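Part-time packer / weigher wanted, loose tea and spices
Jumow Tea & Spice, back room of the Allberg Street shop

Need someone soon. Two of our regulars are leaving in May and the online orders aren't slowing down. Small room, small team, mostly standing but there's a stool.

What you'd be doing: weighing out loose tea, cardamom, cloves, saffron and so on into pouches, sealing, labeling, boxing up. Mail orders go out at 5, so afternoons get busy. Last season we sent out 3,287 pouches and every one was weighed by hand. Some sweeping. Some answering the phone if Dilruba is out front. 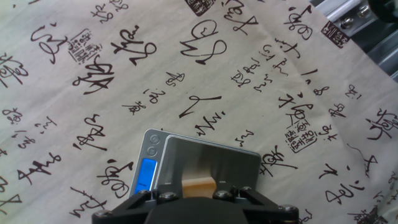
Shifts are 11 to 5, four days a week, one of them Sunday. You can swap with the others if you ask early, just write it on the sheet by the door. We weigh the small stuff on a pocket scale, the silver-gray kind with the blue display, so you need steady hands and decent eyesight (glasses fine obviously). Bigger bags go on the bench scale. Same cloth goes down on the table for every session, the beige one with the black calligraphy and the square seals, and it gets shaken out and folded at the end. Please don't put coffee on it. Hemant bought it and he will notice.

You should be
- ok with strong smells, clove days especially
- able to lift the tea sacks onto the low shelf, with help if you want it
- careful with numbers and labels, a 200 gram pouch has to be 200 grams
- not allergic to nuts or sesame, we pack both

Experience nice but not needed. Lakmal will train you, first week is paid same as the rest. Pay is hourly, we'll tell you the rate when we call, its the same for everyone on the table. Staff discount on tea, none on saffron sorry.

No perfume or hand cream on shift. Hair tied back. Aprons are here, bring your own shoes, closed toe.

To apply: drop a note at the counter or email the shop, attention Nimal Kumarasinghe. Few lines about you and which days you can't do. No need for a long resumé. Trial shift is two hours, also paid. If you appplied last fall and didn't hear back, please try again, we lost some emails when we switched over.

Ad stays up till we find someone.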